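Hi! I'm Italo Donati, and I'm looking for people who like rules. More exactly, people who like arguing over a rule until it's short enough to tape to a wall.

I look after the practice guide at Clonitz, where we record everyday handwork with hand-held grippers so that robots can learn from it. The guide is called Alta, it has 33 rules right now, and a few of them are plain bad (I wrote those). I need a group of testers and one paid editor to help me fix it before October.

## What the work is like

You wear shorts if you want, you sit or stand, you hold one gripper in each hand and you do ordinary stuff. Drawers come up a lot! Rule 3 says both fingers have to be on the drawer front before you pull, and I still go back and forth on whether that's good practice or just my habit.

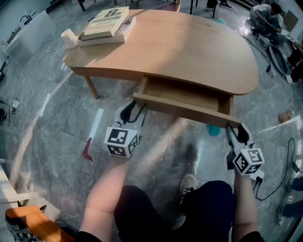

Cosimo Lo Presti thinks Rule 3 should go. His view is that people at home open a drawer any old way, one hand, two hands, a knee, and a standard that tidies all of that up will give us robots that can only cope with tidy people. He'd keep the safety rules, cut the style rules and let testers do what they like.

I think he's half right, and that's the sort of argument you'd be walking into. The half I'd fight for is consistency: if two people read the same rule, they should end up doing the same thing. Cables are another one. The draft says "keep cables clear of the work area," and I've heard it read as clear of your feet, clear of the table and clear of the gripper.
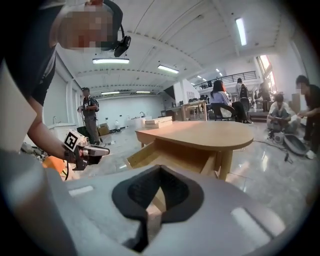 So every rule gets tried by people who had no hand in writing it. You read it once, do the task, and tell us where you hesitated. Then the editor rewrites it and we go again with someone new.

## Testers

- A session is 3 hours, and you can sign up for more than one
- Pay is $70 a session
- No robot experience needed
- You can stop any time and still get paid

## The editor

Pay is $300 a day, part time. You should write plain English and be happy telling me a sentence is mush. If you've worked on safety sheets or shop manuals, great, please send me one!

Write to me at the Clonitz front desk, say "tester" or "editor," and add a couple of lines on the worst instruction you ever had to follow. Mornings are best if you'd like to call.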